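Tenants > Swanson Building > Meetings > Minutes

Shared Room Users' Meeting, Swanson Building
Minutes of August 20, 2023
Draft, to be approved at the next meeting

Present: two users from Vumard, two from Pakwood, one from the front office, and the minute-taker. Sudo sent apologies and a page of written comments, which were read out under item 3.

1. Minutes of the last meeting

Approved with one correction. The last minutes say that the room "will be kept clear from now on." The minute-taker was asked to change "will" to "should." Pakwood pointed out that the same sentence has been in the minutes before, in nearly the same words, and asked what anyone expects it to do. No answer was recorded.

2. The room as it stands

The front office reported that the room is in fair condition. The white wall beside the whiteboard is still plain and the door in it has its sign next to it. The office would like both kept that way. Vumard has asked again to put up shelving on that wall. The office repeated that shelves fill up, and that the last set in the hallway filled up with things that had no owner.

Vumard replied that things without a shelf go on the table instead. The minute-taker notes that both statements seem to be true.

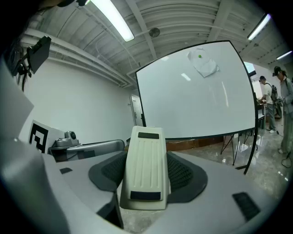
The office has a quote of $982 for repainting the wall and touching up around the door. Pakwood asked whether the wall needs painting. The office said it was due. Pakwood asked who decided it was due, and was told it was in the schedule. Pakwood asked to see the schedule. Carried over until the schedule is found.

The lights were discussed. One user finds them too bright for afternoon work and would like half of them on a separate switch. An electrician's visit would be charged to the tenants. Left for now.

3. The big table

Most of the meeting went on this. The large white table with the curved front edge was bought so that two tenants could use it at once. Vumard's view is that it does this well. Pakwood's view is that the curve takes up floor and gives back very little room to sit, and that a plain rectangle would have cost less. The office said it is not going to be replaced.

Sudo's written comments were read out. In short: the table should be wiped after each booking, paper should not be left on it, and the sign-up sheet is being ignored. Sudo proposes a fine of $20 for anyone who leaves the table in a state. Vumard asked who would collect it. Pakwood asked what "a state" means, and whether one sheet of crumpled paper is a state. There was no agreement. The proposal was put to a vote and failed, Sudo not being there to vote for it.

The small white container on the table is to stay. It is for markers and pens and nothing else. The minute-taker was asked to record "nothing else" and has done so, without much confidence.

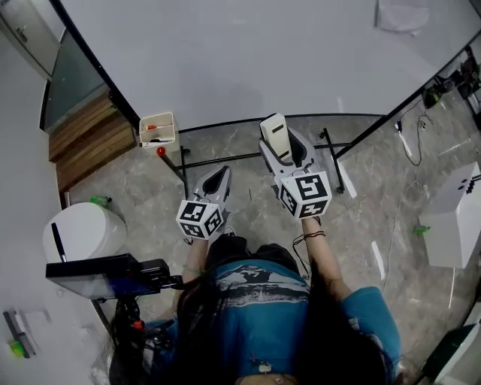
Pakwood raised the wooden slatted piece by the tinted glass. There is a difference of opinion on whether it is a bench or a step. The office inventory says bench. Two people present have been using it as a step to reach the top of the glass for cleaning. The office will check whether it is rated for standing on and until then it is to be sat on only. Vumard doubts that anyone will remember this past the end of the week.

The gray metal cabinet: the key situation is unchanged. Each tenant believes another tenant has the second key. The office has offered to replace the lock, and was asked to wait until everyone has checked their desk drawers one more time.

4. Floor

The marble-pattern tile was last polished in November. The office proposes another round at the same time this year and has budgeted $1000. Pakwood asked what the polish did last time. The office said the floor looked better. Pakwood said it looked gray before and gray after, and asked for a cheaper wash to be priced as well. Agreed.

Users are reminded not to leave tools or brushes along the base of the wall, where the cleaners have to work around them. This reminder was also in the last minutes.

5. Money

The room fund stands at just more than $3000. The office reads this as healthy. Vumard noted that the painting, the floor, the lock and the electrician would between them take a large part of it, and that none of the four has been shown to be needed. The office asked that this be minuted as a question. Vumard said it was a statement.

6. Any other business

A new sign-up sheet was suggested, with larger boxes. Pakwood does not think the size of the boxes is what stops people from writing in them. A sheet will be tried anyway.

There was a request for a second trash can nearer the table. Agreed without discussion, the only item of the day to go that way.

Actions

Office: find the painting schedule; check the bench; price a floor wash; buy a trash can.
Vumard: check drawers for the cabinet key.
Pakwood: same.
Sudo: same, to be told by email.
Minute-taker: new sign-up sheet.

Next meeting to be set by email. The last one took three tries to set.

Shared 2 times | 4 comments

Related items
Swanson Building: booking rules for shared rooms
Hallway shelving: items to be claimed
Cabinet keys, who has what (out of date)
Minutes of the previous Shared Room Users' Meeting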